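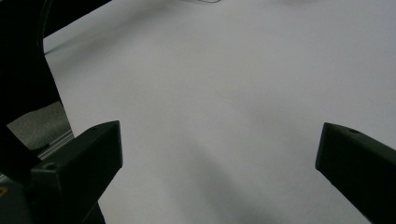

Fingers wide open over a pale surface. Start every comparison from this position.

Workshop tips: comparing hand-held grippers on a bench

These notes are for anyone with two or three grippers to choose between and an evening to do it in. I have used the same routine on the Clova and on an older unit I bought from a shop in Droltport. It needs no special equipment.

Set up the surface first

Use a plain, light surface. Black fingers show up well against it, and small parts are easy to find when they drop. If you tape down paper, tape all four sides. A loose corner gets caught under a fingertip and spoils the try.

Put your lamp off to one side. With the light directly overhead, the gripper throws its shadow right where you are trying to pick things up. You won't get rid of the shadow completely, but you can move it away from small objects.

Check the fingers before you pick anything up

Open the gripper all the way and look at both tips. Close it slowly and see whether they meet squarely. If one tip arrives higher than the other, loosen the finger screws, line the tips up against a flat block and tighten again. Go a little at a time on plastic fingers. Overtightened holes crack.

Wipe the tips with a dry cloth. Dust and finger grease change the grip more than you would expect, and a cleaned gripper compared with a dirty one tells you nothing.

Choose ordinary test objects

A good set from around the house:
a clothespin
a bottle cap, flat side down
a dry kitchen sponge
a Honda key with the ring taken off
a short length of soft cord
a teaspoon

The bottle cap and the key are the hard ones. Thick, blunt tips tend to ride over the top of anything that lies flat. Try coming in at a low angle, or slide the object to the edge of the table and take it from there.

Run the test

Make 20 tries with each object and write down every drop as it happens. Do not trust your memory. On my last run the key was dropped 11 times with the blunt tips, and I would have guessed half that.

Keep to the same order for each gripper, and take a break between units. A tired wrist gives the second gripper a worse score.

Weigh it too. My heavier unit is 467 grams and the lighter one is 294 grams. That sounds like nothing until you have held one out over a table for half an hour.

If you are using a camera

Fix it so that both fingertips stay in view with the jaws fully open and fully closed. Check both positions before tightening the mount. Turn off automatic exposure if you can – black fingers over a white table make some cameras hunt up and down as you move. A sheet of light gray card over the white is a cheap fix.

Tie the cable back along the handle and leave some slack at the wrist.

Changing the tips

Thin rubber from a bicycle inner tube makes a decent grip pad. Tosville double-sided tape holds it well enough for a trial, but it peels in a warm room. Change one thing at a time and run the full set of objects again. Mark the pads L and R on the back so they go on the same way next time.

Store the gripper with the fingers slightly open. Rubber pads left pressed together since December had stuck fast when I took mine out, and one of them tore.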